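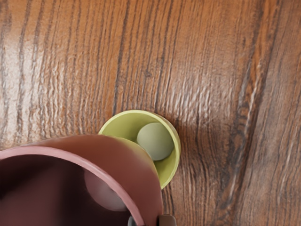
The cup task in simulation, seen from over the table: pink cup up close with its ball inside, yellow-green cup beyond.

Let the robot club spill things

Our school's robotics club gave up its real arm for a term and worked only in simulation, and I think it was the best decision we have made since I started helping out. I know how that sounds. Parents at the May open evening came in expecting motors and wires, and found rows of teenagers looking at cups and balls on a screen. One father asked me, quite kindly, whether this was a computer game.

Well, it's a bit like one, and I'm all for it! The task the students set themselves is called Pukalier (don't ask, they voted). There are two cups, each with a ball, and a gripper that has to take hold of a cup, tip it and pour what's inside into the other one. You or I would do it without putting down our tea. Writing it down so that a machine can do it took 14 club sessions, and the arguments about how far to tilt the cup were some of the liveliest I've heard in that building.

What won me over was the number of goes. With the old arm, which we shared with Rarkura, the club across town, a student might get three tries in an afternoon before somebody's parent turned up with the car. Then you waited a week. Most of the younger ones simply watched. Now a Year 8 with a half-baked idea can run it 800 times over lunch and come back with something better — or with a much stranger idea, which I enjoy even more. On one Saturday the group got through 2000 attempts, and I have never seen children so cheerful about failing.

There is a fair argument against all this. A simulated ball is a polite sort of ball. It has no sticky patch where someone put a sweet on it, the table doesn't wobble, and no one leans on the desk at the wrong moment. Some of the teachers at the Trornico schools league feel strongly that students should handle real parts from the first day, and they're right that you learn a great deal from a stripped screw. I wouldn't want a child to leave us never having held a spanner.

But I'd put the screen first and the spanner second. Our students now arrive at the hardware with proper questions. They ask how much the fingers slip, and whether the camera will still see the far cup when the near one is lifted across it. Last year they asked when it was their turn.

It also costs next to nothing, and that matters in a school like ours. The whole term's spending came to £628, nearly all of it on second-hand computers, and those will do for the coding group as well. So if you run a club and you're putting off starting until you can afford an arm, please start now. Pick a small job, something with cups, and let them make a mess of it.

We have the real arm back in the autumn, and the students have already named it Aidoo. I'm bringing the towels.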